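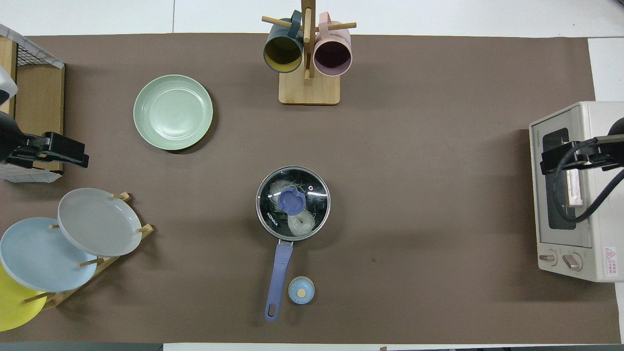
Thu Hứa se lleva la beca Wikance y pasará cuatro meses en el laboratorio Bermúdez

Becas y premios | Estudiantes | Ciencias de la salud

La estudiante de tercer año de Biomedicina Thu Hứa es la nueva titular de la beca Wikance de iniciación a la investigación, que concede la Facultad de Ciencias de Nillthorpe. La resolución se colgó a primera hora de la mañana y a mediodía ya estaba en todos los grupos de la carrera. Se presentaron 98 candidaturas. Una sola plaza este año, frente a las dos del anterior.

Hứa empezará en junio en el laboratorio Bermúdez, planta baja del edificio de Fisiología, con un proyecto sobre la respuesta de las células musculares lisas a los cambios de presión. Cuatro meses a jornada completa, con una semana libre en agosto. La dotación es de 1255 euros al mes, más una ayuda única de 546 euros para desplazamientos y material que se paga con la primera mensualidad.

"Lo leí en el autobús y me pasé de parada", cuenta. "Había echado la solicitud casi sin esperanza, el año pasado me quedé en la lista de reserva y no corrió ni un puesto".

Nacida en una familia de panaderos, llegó a Nillthorpe con la idea de hacer Farmacia y cambió de matrícula en la segunda semana. Desde segundo echa horas como alumna interna en el servicio de cultivos - descongelar, contar, sembrar, vuelta a congelar - y en enero presentó su primer póster en las jornadas de estudiantes. Mención del jurado. Habla de aquel póster con cierta vergüenza: un eje mal rotulado que no vio hasta tenerlo ya impreso y colgado.

El proyecto

La pregunta es bastante concreta. Las células de la pared arterial notan cuándo sube la presión y se contraen; se sabe más o menos qué canales participan, se sabe menos qué pasa cuando el estímulo se repite durante horas. El grupo tiene 596 registros tomados en el curso anterior y sin analizar del todo. La primera parte del verano irá a eso, a limpiar datos y ordenarlos con Flanatow, el programa de análisis que usa el laboratorio. La segunda, a experimentos propios si los cultivos acompañan.

"Quiero aprender a hacer el registro de principio a fin, sin que nadie me sujete la pipeta", dice Hứa. También le toca asistir a una sesión clínica semanal en la unidad de hipertensión del hospital. Solo como oyente, sin contacto con pacientes, con acreditación que tramita la propia facultad.

Desde el laboratorio explican que buscaban a alguien con soltura en cultivo y ganas de pelearse con el análisis. La entrevista duró cuarenta minutos y la mitad se fue en comentar una gráfica que no salía como debía. No había respuesta correcta, aclaran, querían ver como razonaba.

Qué pide la beca

Pueden optar estudiantes de segundo y tercer curso de Biomedicina, Bioquímica, Fisiología y Enfermería con el primer año completo aprobado. Cuenta el expediente, pero menos que antes: un 40 por ciento de la nota final. El resto se reparte entre la memoria (dos páginas, ni una línea más) y la entrevista. Este año se devolvieron varias memorias por pasarse de extensión, con dos días para corregirlas.

La lista de reserva tiene validez hasta el comienzo de la estancia. Quien quiera ver su puntuación desglosada puede pedirla en la secretaría del edificio de Fisiología, ventanilla dos, de 9:30 a 13:30, con el carné de estudiante. Las reclamaciones, por registro electrónico y en el plazo que marca la resolución. Por correo no se admiten.

La facultad no confirma todavía si el año que viene se vuelve a las dos plazas. Depende del presupuesto, que se cierra en otoño. Lo que sí está decidido es que habrá una charla informativa antes de abrir la convocatoria, con antiguos becarios, y que la plantilla de la memoria cambia: se quita el apartado de "impacto esperado", que casi todo el mundo rellenaba con la misma frase.

Al acabar la estancia, Hứa tendrá que entregar un informe de diez páginas y dar una presentación abierta en el salón de actos, en octubre. Luego le queda cuarto. Del doctorado prefiere no hablar aún - "primero el verano" - aunque reconoce que ya ha mirado un par de programas. Antes tiene los exámenes de mayo, incluida Inmunología, que arrastra del primer cuatrimestre por una gripe y que es condición para incorporarse: la beca exige no tener asignaturas pendientes a la fecha de inicio.

Los datos de la convocatoria y el listado completo de puntuaciones estan en el tablón de la facultad.

Compartir 27 | Comentarios 4

Buscar en noticias... Buscar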